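首页 > 生活版 > 厨房与收纳 > 台面材质讨论串

打印本页 | 用邮件发送给朋友 | 分享 12

主题:白色大理石台面用了几年的说说吧,我快被老公和设计师夹死了

浏览 1,882 次

【楼主】柚子皮不苦

先交代背景,老房翻新,厨房台面这周四之前要定下来,不定的话工期就往后拖。我从一开始就想要白色大理石,灰纹很淡的那种,做梦都梦见自己在上面揉面。我老公的意见是买石英石,理由是他妈家的石英石用了好多年还跟新的一样。设计师两边都不得罪,报了三个方案过来,最贵那个叫Luko,中间的叫Gevenon,都是他们合作石材商自己起的系列名,问他具体是哪个矿的料,说要回去问,到现在也没问出来。

我知道大理石怕酸、会吃色,这些帖子我看了不下100篇,可看来看去都是两派:一派说“千万别买后悔一辈子”,另一派说“美就完了”。我想听真的在用的人讲讲,每天做三顿饭那种,别是摆拍厨房。

贴一张效果图,我看中的就是这个颜色和纹路,上面放黑色的铁丝篮我觉得特别搭。 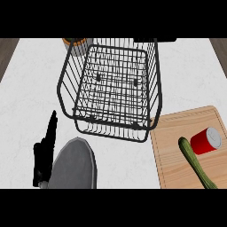

【2楼】老灶台

我家白大理石,六年,一天三顿,炒菜煎鱼都干。先说结论:会花。柠檬汁滴上去没擦,第二天就是一个哑光的圈,你拿手摸得出来。醋也一样,番茄酱也一样。我头一年看见一个圈就心疼一次,拿抛光粉蹲那儿磨半天,第二年开始就不管了,到现在整块台面都是哑的,反倒均匀了。

如果你是那种手机屏幕有一道划痕就睡不着的人,听你老公的。

【3楼】Adeel Mengal

我中文打字慢,大家将就看哈。我家当年选的是哑光面(honed),没有做亮光,这个很重要!楼主一定要问清楚表面处理。亮光面被酸咬了一眼就看到,哑光面咬了也是哑光,斜着看才有一点印子。我妻子每天做咖喱,姜黄粉是真正的敌人,酸的东西我反而不怕。姜黄洒了要马上擦,擦完还有黄就用小苏打调成糊敷一晚上,盖保鲜膜,第二天大部分会淡掉。大部分,我没有说全部。

【4楼】柚子皮不苦(楼主)

回3楼:姜黄我家基本不用,但是我家老抽用得凶啊!老抽怎么样?

回2楼:我手机屏幕碎了半年没换,应该算合格?哈哈

【5楼】石头记忆力差

做石材加工的,说句不好听的,楼上两位都是拿自己家一块板子代表所有大理石。白色大理石之间差得远了,有的密有的松,吸水率能差好多。同一个系列名底下两批料都可能不一样,所以那个什么Luko什么Gevenon听听就算,你得去看大板,看你自己家要用的那几块,用笔在背面签上名。

老抽的问题:做了防护的,几分钟内擦掉没事。过夜,看运气。

另外效果图上的纹路别当真,渲染贴图是贴上去的,真板子出来有粗有细,还可能有一道很横的纹正好跑到水槽边上。排版图一定让他们拿你那几块真板子的照片来排。

【6楼】老灶台

回5楼:我也没说代表所有啊,人家问在用的人,我就说我家的。你做加工的天天接触,可你家厨房装的啥?

【7楼】石头记忆力差

石英石。

【8楼】小满的面包机

哈哈哈哈哈哈7楼你是来帮谁的

我说说揉面吧,楼主不是梦见揉面嘛。大理石揉面是真的好,夏天做可颂开酥的时候那个凉凉的手感,黄油化得慢,我在石英石上也做过(我妈家),也能做,就是没那么舒服。不过我后来想明白了,我一年开酥也就10次左右,为这个铺一整个厨房有点冲动。我闺蜜的办法是石英石台面,另外单买一块大理石板,要用了拖出来,不用竖着塞柜子里。唯一的缺点是死沉!

【9楼】晾衣杆不够长

插一句防护剂的。师傅给我推了一个叫Surdu的,渗透型,说一年刷一遍就行。我第一年刷得很认真,头天晚上擦干净,早上起来刷,等它吸进去,再拿干布把浮的擦掉。第二年忘了。第三年想起来滴水试了一下,水珠还是能站住一会儿,颜色慢慢变深,说明该刷了。所以楼主别太紧张,滴水试就行,不用在日历上画圈。

防护剂只防吃色,防不了酸咬,这两件事好多人搅在一起讲,卖家也故意不讲清楚。

【10楼】Adeel Mengal

同意9楼最后一句!我当时也以为刷了就什么都不怕,然后岳母在上面切了一盘腌柠檬。

【11楼】柚子皮不苦(楼主)

谢谢大家!我昨晚把这帖子拿给老公看,他只看到了7楼,截图发给他妈了……

现在的情况是他松口了一半,说岛台可以大理石,灶台和水槽那边必须石英石。我又觉得两种白放一起会不会很怪?设计师说他们有一款叫Desisent的石英石,纹路仿得挺像,可以配。

再放一张图,这张角度我更喜欢,灰纹淡淡的,中间还是那个铁丝篮,两边上角露出一点深棕色的木头。我家地板就想做这种深色的,大家帮我看看白配深棕会不会太重? 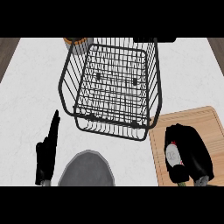
【12楼】石头记忆力差

两种白放一起,怪不怪看离多远。岛台和墙边那排隔着过道,人眼不会那么较真,怕的是拼在同一条线上,一个偏暖一个偏冷,站门口就看出来了。拿两块小样回家,白天看一次,晚上开灯再看一次。千万别在他们展厅定,展厅那个灯打什么都好看。

深棕木地板我不发表意见,我家是瓷砖。

【13楼】小满的面包机

深棕配白我觉得好看!就是掉面粉很显,我家地板就是深的,每次揉完面像下过雪。你要是爱做面点就想想扫地的事。

还有那种铁丝篮我有一个,放水果的,我在底下垫了层布。我妈家那个就直接搁着,潮的苹果往里一扔,后来台面上印了一小块锈色,她那是石英石,拿去污膏擦掉了。大理石上的锈我可不敢打包票。

【14楼】老灶台

锈的话大理石上很难弄,真的。我灶台边放过一个铁罐子,底下一圈黄的,到现在还在,我拿刀架压着了。

半大理石半石英石这个方案我反对啊,钱没省多少,加工要跑两家,接口尺寸出了问题两家互相推。要么全上,要么买8楼说的那块板子。

【15楼】晾衣杆不够长

不同意楼上,我姐家就是岛台一种、边上一种,同一个加工厂做的,量尺也是一次量完。问清楚能不能一家做就行了嘛,没那么玄乎。岛台又不炒菜,揉面、放水果、小孩写作业,大理石放那儿正合适。

小孩写作业记得垫东西,水彩笔……唉。

【16楼】柚子皮不苦(楼主)

刚问了,一家能做!设计师说两种料他们厂都切。小样明天早上9点去拿,我顺便问问能不能看大板,还有哑光面要不要加钱。铁丝篮我买橡胶脚垫垫上吧,13楼14楼吓到我了。

老公问岛台边缘要不要倒圆角,他走路爱撞胯骨。有没有人家里倒了的?会不会显得厚?

【17楼】Adeel Mengal

我家倒了一点点,很小的圆,看不出厚。直角也容易崩,锅碰一下就掉一个小口子,所以倒吧倒吧。哑光面我们那时候没有加钱,你跟他们讲讲价。

回复 16 | 收藏 | 打印本页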